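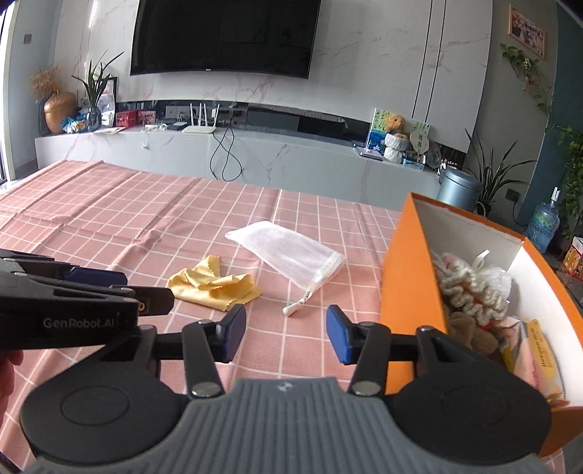
Can a machine tidy up a table for me yet?

Parts of the job, on a good day, with you standing nearby. Picking up one thing and dropping it into a box is within reach. Deciding what belongs in the box, and folding what shouldn't go in crumpled, is still mostly yours.

I get asked this so often that I finally wrote down the little trial I run at my own table, so you can try it with whatever arm or gripper you have on hand (mine is a Stidside kit, bought in September and paid off very slowly!).

Step 1. Pick your things. You want soft stuff, because hard stuff flatters the machine. A crumpled cloth, a drawstring bag and an open box to put them in will do nicely. Leave the cloth crumpled, please. It's tempting to smooth it out, and then you've done the hard part yourself.

Step 2. Start with the cloth. Bring the fingers down wide open, close them on a raised fold, and lift slowly. If they keep sliding off, aim for a taller fold and go a bit lower.

Step 3. Now the bag. Mesh is fairly easy to pinch, but watch that drawstring, which loves to trail along and snag on the rim of the box. Grab near the gathered end if you can.

Step 4. Use a second gripper if you have one. One holds, the other tucks. Folding with a single gripper is possible and I don't recommend it to anyone who has dinner plans.

Step 5. Repeat, and write it all down. I do 28 tries per item and move things a little between tries. My notebook is up to 538 now, over 10 evenings' worth, and the cloth still gives me the most trouble.

If yours manages the bag but fumbles the cloth, you're in the same boat as me and you haven't set anything up wrong. Try softer fingertips next, then go back to Step 2.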